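Zulilero pantry labeler, set-up guide
Section 4: First labels
Last edited 4/9/25 by Eilif Haugen

Do section 3 first (charging, tape door). If the tape door isn't clicked shut nothing in this section will work and you'll think the thing is broken.

Before you start
Labeler, charged. Tape roll, the Eklund kind, matte side up. Phone with the Etden app. Dry cloth. Ten minutes, less if your bins are already sorted.

4.1 Pairing
1. Turn on Bluetooth on the phone. Don't pair from the phone's own menu, use the app.
2. Open Etden. Tap Add device.
3. Hold the power button for 7 seconds. Light goes blue, then blinks.
4. Pick the labeler from the list. If two show up, take the one with the longer name.
5. Light goes solid. Done.

Note: no blinking means the battery is too low to pair, even if it still prints. Charge it and go back to step 2.

Note: one phone at a time. To let somebody else in the house use it, log out on yours. Logging out keeps your labels.

4.2 Test print
1. Tap New label, then Test.
2. Wait for the tape to stop moving. Do not pull it while its moving.
3. Press the cutter straight down. Let go slowly.
4. Check the edges. Print running off the top = roll is in crooked. Open the door, reseat, try again.

CAUTION: The print head gets hot after a long run. Let it cool for 4 minutes before opening the door. Keep fingers off the cutter at all times, door open or shut.

4.3 Choosing what goes on the label
Category, not brand. "Snacks", "Rice", "Baking". You'll buy something else next month and the brand label will be wrong.

Line 1 is big, line 2 is small. Line 2 is good for a date or a person's name. Skip it if you don't need it, the app centers line 1 for you.

Max 2 lines. A third line gets dropped and the app doesnt warn you. Gøran Lunde is working on a fix for that, should be in the January update. 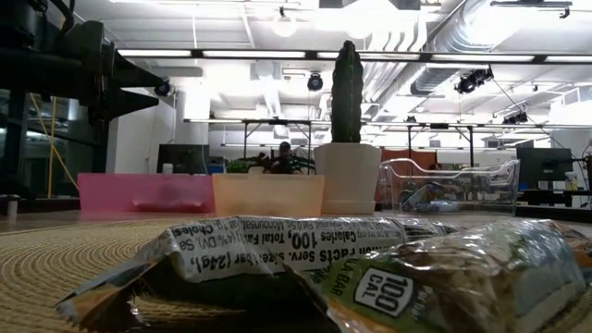
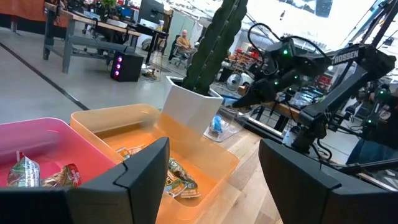
4.4 Putting labels on

1. Wipe the spot. Let it dry all the way.
2. Peel from the slit in the backing, never from the corner. Corners curl.
3. Hold the label by its edges. Line up the bottom edge first.
4. Press from the middle out. Thumb, then cloth.
5. Leave it alone overnight before washing.

Smooth plastic and glass: sticks fine. Painted wood: sticks, but may lift paint when you take it off. Woven baskets and fabric: won't hold. Use the tie-on tags instead (Grilard pack, sold separately, punch the hole after printing).

Colored bins: use black on white tape. Clear tape on a dark color can't be read from across the kitchen.

CAUTION: Labels are not food safe. Outside of the container only.

4.5 Taking labels off
Warm with a hair dryer on low, lift one corner, pull back flat against itself. Leftover glue comes off with cooking oil. Wash with dish soap after. No razor blades on plastic.

4.6 Saving a set
1. Select the labels you want. Long press on the first, tap the rest.
2. Tap Save as set. Give it a name you'll recognize, "Set 1" is no help later.
3. To reprint, open Sets, tap the name, tap Print all.

Sets print in the order you tapped, not alphabetical. Want a different order? Delete and save again. No drag and drop yet.

4.7 If something goes wrong
Faint print: clean the head, see section 6.
Blank tape: roll is in upside down. Matte side up.
Labeler vanishes from the app: turn it off, close the app, start over at 4.1.
Red light, 2 blinks: tape jam. Power off, open door, pull the tape out toward the roll. Never forward thru the cutter.
Red light, steady: stop using it and contact support. Have the serial number ready, it's inside the tape door.

Next: Section 5, Date reminders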